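Início > Crianças curiosas > Dentro do laboratório > A caixinha dos furinhos

A caixinha dos furinhos: onde moram as ponteiras do laboratório

Março de 2018 | 20 comentários | 400 partilhas

Já alguma vez tentaste tirar uma só gota de água de um copo? Com a colher vêm muitas, com o dedo vem uma que cai logo para o chão, e com a palhinha, bom, com a palhinha até se consegue, se a taparmos em cima com o dedo e tivermos muita paciência (experimenta na cozinha, com um pano por perto, que vais precisar dele!). Pois nos laboratórios há pessoas que passam o dia a fazer isto mesmo: levar gotas muito pequeninas de um sítio para o outro, sem perder nenhuma pelo caminho.

Para esse trabalho usa-se a pipeta, que é uma espécie de palhinha muito bem-comportada. Carrega-se num botão, mergulha-se a ponta no líquido, solta-se o botão devagarinho e a gota sobe. Na extremidade da pipeta encaixa-se uma peça de plástico fininha, parecida com um cone muito comprido, que se chama ponteira. E as ponteiras precisam de uma casa, pois claro. A casa é uma caixa branca com furos redondos em cima, como a que está pousada no pano azul.

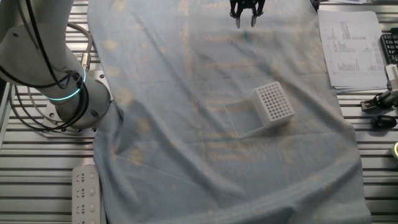 Porque é que a caixa tem tantos furos?

Imagina uma caixa de ovos, com cada ovo no seu lugar. Se os ovos andassem todos aos encontrões, já sabes o que acontecia. Com as ponteiras é parecido: cada uma fica de pé no seu furo, com a parte larga para cima e o bico para baixo, bem escondido dentro da caixa. Assim, quem trabalha só tem de encostar a pipeta à parte larga, fazer um bocadinho de força e já está, a ponteira vem agarrada, sem que ninguém lhe tenha tocado com os dedos.

E porque não se pode tocar? Ora, as nossas mãos, mesmo acabadinhas de lavar, levam sempre consigo coisas tão pequenas que não se veem. Para comer uma maçã não faz mal nenhum, mas numa experiência podem baralhar tudo. É também por isso que, em muitos trabalhos, se usa uma ponteira nova para cada líquido. Se molhares o mesmo pincel no amarelo e depois no azul, ficas com verde no copo, não é? No laboratório ninguém quer verdes de surpresa. 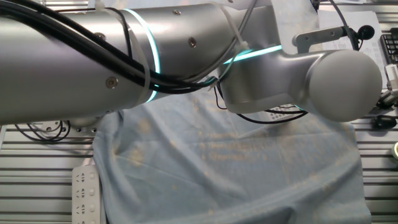 Numa visita de estudo ao laboratório da Cullura, uma turma perguntou-nos se as ponteiras eram todas iguais. Não são! Há umas pequeninas, para gotas que mal se veem, e outras bem maiores, e muitas vezes a cor ajuda a distingui-las.

A tampa também tem o seu trabalho, que é proteger as ponteiras do pó enquanto esperam pela sua vez. Quando é transparente, dá para espreitar lá para dentro sem abrir nada, o que é uma grande ajuda para quem quer saber se ainda há ponteiras ou se está na hora de ir buscar mais.

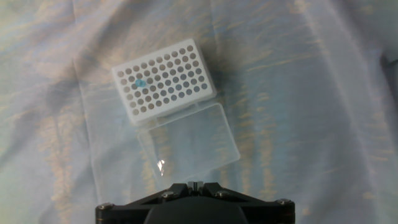 Se quiseres contar os furos de uma caixa destas, há um truque que te poupa muito tempo: contas só os da fila comprida, depois contas as filas, e multiplicas um número pelo outro. Com 10 furos por fila, por exemplo, 2 filas já dão 20. É a tabuada a dar uma mãozinha à ciência!

E em casa, podes fazer a tua própria caixinha: pede a um adulto que te fure a tampa de uma caixa de sapatos e põe lá os lápis de cor, todos de bico para baixo. Vais ver como é fácil encontrar o vermelho.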